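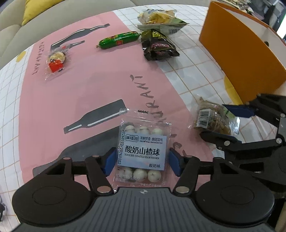

Keeping a dry-goods cupboard in order

Most food thrown out of a cupboard was perfectly good when it went in. It got pushed to the back, the packet was left half open, or it sat next to something damp. The tips on this page are the ones we use at home in a small kitchen with one tall cupboard and two short shelves over the worktop. They cover sweets, dried fruit, nuts, flour, rice, pulses and the odd packets that don't belong anywhere.

Start by emptying it

Take everything out, one shelf at a time. Doing the whole cupboard at once sounds quicker but you end up with no worktop and nowhere to put the kettle. Wipe the shelf with a cloth wrung out in warm water and a drop of washing-up liquid, then go over it with a dry one. Leave the door open for an hour. Putting paper packets back on a shelf that is still slightly wet undoes the whole job.

Run a vacuum nozzle along the back corners and into the peg holes for the adjustable shelves. Flour moth larvae like those holes more than anywhere else. If you find fine webbing in a packet, tie the packet up in a bag and take it to the outside bin straight away.

Reading dates

"Use by" is about safety and should be followed. "Best before" is about quality, and a packet of rice or a tin of tomatoes a few weeks over is usually fine if the packaging is sound.

Imported food needs a bit more care. Date codes are not always in the order you expect. Some are written year first, then month, then day, with no gaps or dots between them. Some packs print two dates together, which may be the day it was made and the day it should be eaten by, and they are not always in that order. If you can't read the rest of the label, look for an importer's sticker on the back, and check the allergens there too. Milk, nuts, sesame and wheat turn up in plenty of sweets that don't look as if they contain any.

Once you have worked out the date, write it on the front in your own style with a marker. Month and year is enough for most things. We write the month as a word, so October and not 10.

Once it's open

The date on the pack only counts while the pack is sealed. After that, go by the list below, which is what we have found in an ordinary heated house.

Coated sweets and chocolate-covered fruit: two to three weeks in a closed tin
Dried apricots, prunes and figs: two months in a jar
Shelled nuts: a month in the cupboard, six in the freezer
Ground almonds: a month in the fridge
Plain flour: six months
Wholemeal flour: two to three months, less in summer
Brown rice: six months
White rice: a year or more
Crackers and crispbreads: a week, two if the tin is a good one

Wholemeal flour and brown rice go off sooner because of the oil in them. Smell them before use. Rancid flour smells like old putty or crayons, and no amount of baking gets rid of it.

Sweets with a yogurt or chocolate coating

These need a cool place away from light. Above the cooker is the worst spot in the kitchen, and the shelf over the fridge is nearly as bad – the warm air from behind it rises straight up. A low cupboard on an outside wall is better.

Don't keep them in the fridge unless the room is very hot. When you take them out, water settles on the cold coating and it turns sticky, then dull. If you must chill them, put the whole pack inside a second airtight box and let the box come back to room temperature before you open it.

A white bloom on dark chocolate is fat or sugar that has come to the surface. It looks poor but is safe to eat. On a pale coating you won't see it, though the texture may go a little grainy.

Fruit sweets with a soft middle dry out from the inside once the pack is open. If the tray won't go into a tin with the film round it, tip the sweets out, line the tin with greaseproof paper and put a second sheet between layers. Cut the label off and drop it in with them so the date and ingredients stay with the food.

Jars, tins and bags

Glass jars with a rubber seal are best for anything you buy often. You can see what's left, and moths can't get through glass. The seals perish in time, so press them with a thumbnail now and then and replace any that have gone hard. Billey sells spare seals in packs of three, and they fit most clip-top jars of the usual size.

Square tubs use the shelf better than round ones. We changed over to the 599 ml Plorkeck tubs for pulses and got another row on each shelf. The lids are stiff for the first week or so. A very thin wipe of cooking oil round the rim helps.

Old biscuit tins are fine for sweets and crackers if the lid is tight. To test a tin, shut a strip of thin paper in the lid and pull. If it slides out easily, the tin will let air in. Do this in a few places, as a tin that has been dropped is often good on one side only.

For bags, fold the top over twice and use a strong clip. A wooden clothes peg works on small packets but will not hold a big bag of rice. Push the air out first with the flat of your hand.

Where things go

Heavy things low down, light things high up, and whatever you use every day between waist and eye level. After that, sort by how you cook and ignore what the shops do. We keep rice, lentils and stock cubes together because they come out together. The baking things have a shallow box of their own, which gets lifted down in one go.

Put new packets behind old ones. It takes a few more seconds when you are unpacking the shopping and saves more waste than any other habit on this page.

Deep shelves need something that pulls forward. A plain lidless box will do, or an old baking tin. Cut a piece of rubbery shelf liner for the front third of the shelf only, so the box slides easily at the back and stops where you want it.

Keep treats in one tin. When they are spread over three shelves, all of them get opened and none of them finished.

Keeping damp out

A cupboard on a cold wall can go musty in winter. Leave a finger's width between the packets and the back panel so air can move. A small open dish of bicarbonate of soda takes care of smells but does very little for damp. For damp, use the refillable crystal pots sold for wardrobes, on the bottom shelf and well away from food, and empty them once the water reaches the line.

Salt and sugar that have set hard can be saved. Put the sugar in a bowl, cover it with a barely damp cloth overnight for brown sugar, or break it up in a bag with a rolling pin for white. Salt only needs the rolling pin. A few grains of uncooked rice in the salt pot keep it running.

Cloths and mats

If you sort food on the dining table, put a wipeable mat over the cloth first. Flour brushes off a tablecloth, but turmeric, cocoa and beetroot powder do not. Shake dry spills off outside before you wet anything. For oil, cover the mark with cornflour, leave it for an hour, brush it away, then dab on neat washing-up liquid and wash as normal.

A list on the door

Tape a sheet of paper inside the cupboard door. Write down what is nearly finished as you use it, and anything with a date in the next month. Cross things off when they are eaten. A pencil on a string is worth the trouble, as the loose one always goes missing.

Go through the list before you shop, and do a full empty-and-wipe twice a year. Ours gets done in spring and again in October, before the Christmas baking things start coming in.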